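Open afternoon at the Jurnside lab

Members who signed up for the September visit to Stodetti met at the Jurnside building at 4 p.m. The group was split in two, one half starting in the workshop and the other in Room 208, where the simulation work is done.

Room 208 is mostly desks and screens. The team there builds kitchens and dining rooms in software, places a Franka arm at the counter, and has it practice picking up ordinary things such as fruit, dishes and bottles. The project is called Watik. Staff ran it on the large screen and took questions as it went along.

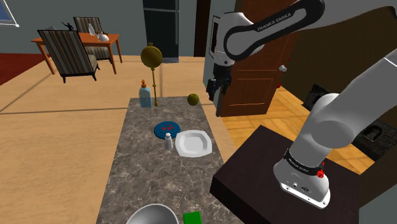 Each kitchen gets a different layout, with the dishes moved and the furniture changed, so the arm does not learn only one room. The team has built 709 layouts so far. A task is run 100 times before anyone looks at the score. Several members asked how well this carries over to a real arm, and the answer was that it depends a lot on the object. Thin plates are still hard.

The workshop half was shorter. We saw the parts store and the test bench, and heard a talk on Won, the scheduling program that decides which jobs run overnight.

Coffee was served in the lobby afterward. Stodetti has offered us a second visit in the spring, with the same limit on group size. Members who missed out this time will be offered places first. Parking is behind the building, and the side entrance has a ramp.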